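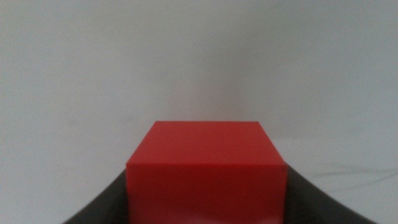
The red I'm after, top face in good light.

Matching an old tomato red for kitchen cabinets – where do I even start?

mapleandmoss
Posted May 9, 2020

Okay so I've got a run of upper cabinets that a previous owner painted this loud, happy tomato red, and I love them, and one door got wrecked when the hinge pulled out. I made a new door. Now I need it to be the same red as the other ones and I'm losing my mind a little.

I took a chip to the paint counter and had them scan it. Came back too orange. Took a second chip from the inside edge where the sun never gets to it, had them scan that one, and it came back kind of raspberry. I've got two sample cans of Brilline satin sitting on the porch that I'll never use for anything, unless somebody wants a very festive birdhouse.

Anybody matched a strong red before? Is it the scanner or is it me?

tobylathe
It's the red. Reds are miserable to match because the pigments are kind of see-through, so whatever is under them shows. What did you prime the new door with?

mapleandmoss
Plain white primer! Two coats, sanded between. Was that wrong?

tobylathe
Not wrong, just hard mode. Get a gray primer, mid-gray, and try your orange sample over that before you buy anything else. You'll need fewer coats and it'll read deeper. I did a toolbox for my nephew over white once and I was on coat 5 and could still see brush marks glowing through.

Wolfram Seidel
I have to disagree about the gray. I painted furniture for a living and under a warm red I always used pink or a dull orange-red undercoat. Gray takes the warmth out. For a deep burgundy, sure, use gray. For tomato, you will end up with something closer to brick and you'll be sad every time you make coffee.

tobylathe
With the old oil paints, maybe. The stuff they sell now has a gray shade printed right on the formula label half the time.

Wolfram Seidel
The label is written to save the store a coat of paint. I've repainted enough "brick" doors for people to keep my opinion.

junebug_72
Can I be annoying and ask what bulbs you have in there? I went through this with a red front door. Looked perfect at noon, looked like a different can of paint at dinner. I swapped the hall bulb for a Vita warm one and stopped caring.

Also a flat surface facing up always looks brighter than the one facing you, even when it's all the same paint. So hold your sample upright, the way the door hangs! I had mine lying on the counter for a whole week and picked too dark to make up for it.

mapleandmoss
Oh no. Mine has been lying on the counter.

Just went and taped it up next to the good door. The orange one is a LOT closer than I thought. Still a hair too yellow but I wouldn't have called it orange at all standing up.

tobylathe
Well there you go. Go back and ask them to knock the yellow down by a touch. Bring the can, don't start over from a scan.

Nodix
Just repaint all the doors. How many hours have you put into this already?

mapleandmoss
I know, I know. But the old ones have this lovely worn edge by the handles and I'd hate to lose that. And a shop here quoted me 700 to spray the whole set, so no.

junebug_72
Don't let them talk you into it. One door that's a tiny bit off is fine – put it at the far end by the fridge and move the others over if the sizes match.

Wolfram Seidel
Sheen matters as much as color, by the way. Old satin that has been wiped down for years is shinier in some places and duller in others. Paint the door, leave it 6 weeks, then rub it very lightly with a gray pad and a bit of wax. I used Arruda paste wax but any clear one will do. Test on the back first.

tobylathe
Okay, that part I agree with.

mapleandmoss
Doing two test boards this week, one over gray and one over pink, both hung upright by the window. Will report back on who owes who an apology.

junebug_72
My money's on pink!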